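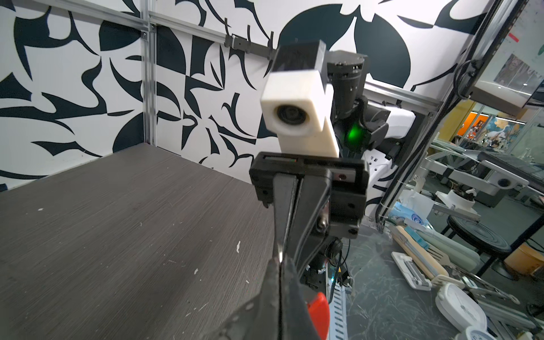 Will the robots at Cukmont take my job?
No. When the cells started in January, all 20 people of the key desk kept their contract. What changes is the daily work: less sorting by hand, more checking and teaching. In the cell the two arms stand close to each other, so please look for the green light on the arm's joint before you come near, and ask the shift lead if you are not sure what it means.

Do I need a technical education?
You do not. The Salesura course takes 88 minutes and is paid as working time. It is repeated for the staff of Brallness on 24th June.
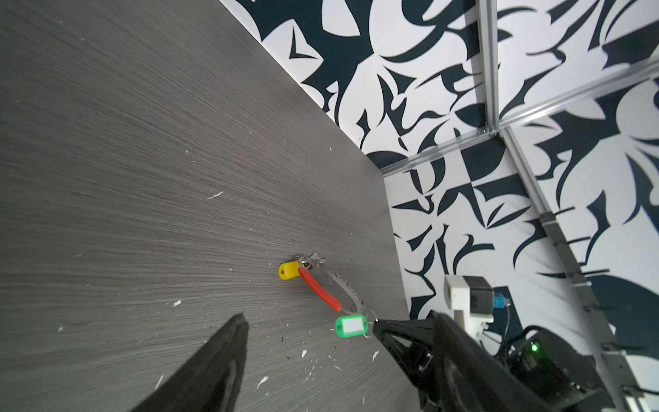
Which tasks stay with people?
Reading, writing and deciding stay with us. The robot learns to pick and place the keys, but a person must still fill in the labels. A tag with a blank label, like the green one on this ring, goes back to the desk - please do not guess the owner.

Is my speed measured?
The system counts only the picks of the robot, 3,501 until now. It does not record who was on shift.

Where can I complain?
Write in the Sikder book at the entrance, also without your name.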